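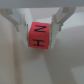 The Dastley letter cubes came in a drawstring bag with no instructions, and I've had the set out most evenings since December. I bought it for my nephew, who is learning his letters, and kept a second one for word games at my own place. The red is a good strong red, easy to find on a pale surface. Corners are slightly soft, so they don't dig into your palm. I paid $17 a set, which seems fair for something that gets dropped this often.

My one real complaint is the lettering. It is thick and black and fills most of the face, and I can read it across a table without my glasses. But there is no line under any letter to tell you which way is up. 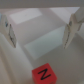

Z and N are the worst pair. Turn one a quarter and you have the other, and my nephew argues for whichever he needs. Iona Matheson, who plays with us, put a pencil dot under each Z, and that settled most of it. M and W cause the same trouble.

The bag is thin and the cord has already frayed. I keep mine in a shoebox now. The older Narier set I had before came with a lidded tin, but the print was smaller.

Four stars. I'd buy them again.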